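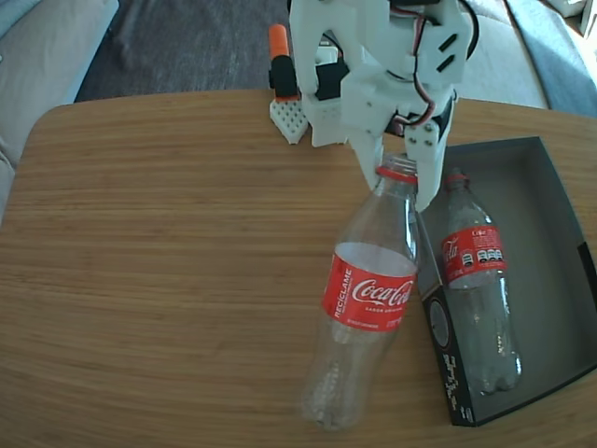

Bottle Sorting, Bench Gallery
Bestano workshop, May 2025

Empty drink bottles are sorted on a wood-grained table before they go to the Hutsuliak depot. Caps stay on and labels stay on. The page was compiled by Greer Cruickshank.

1. Clear plastic, red screw cap, red Coca-Cola label with "SABOR ORIGINAL" under the logo. The word "RECÍCLAME" runs vertically along the label's left edge. One bottle is held by the neck; a second lies on its side in the tray.

2. The tray is a shallow black box with a gray interior and low walls — no lid. A bottle laid on the diagonal fits inside.

Notes
Crates are closed at 27 bottles. The depot accepts clear plastic only; colored bottles go to Rindon. Crate labels were last revised in January.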